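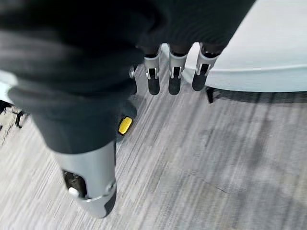 A commenter under my March piece on two-jaw grippers wrote that anyone paying for a full robotic hand is buying a very dear pair of pliers, and would I please stop encouraging them. Noted. I have since spent 20 days with the Lelurley hand, and the pliers are still ahead on price.

It costs 1649 pounds. The Pasora two-jaw, my usual, costs 652 and has never once made me read a manual. The Lelurley's manual runs to 35 pages, most of them about the thumb.

The thumb deserves them. Set it wide and the hand will take a mug, a tennis ball or a rolled towel without fuss. Bring it in close and it will pick up a pen, then think about it, then usually put the pen somewhere else. The black fingertips grip well on cardboard and badly on anything glossy. The Pasora doesn't care either way.

I like the fabric cover, which keeps fluff out of the knuckles and can be washed. I don't like putting it back on. Allow an evening.

Setup with a Naqvi controller was painless. With the older Rundomdale one, the fingers closed a beat late, like a bored handshake.

For odd shapes, buy it. For boxes, get the pliers.

Posted Jun 19, 2018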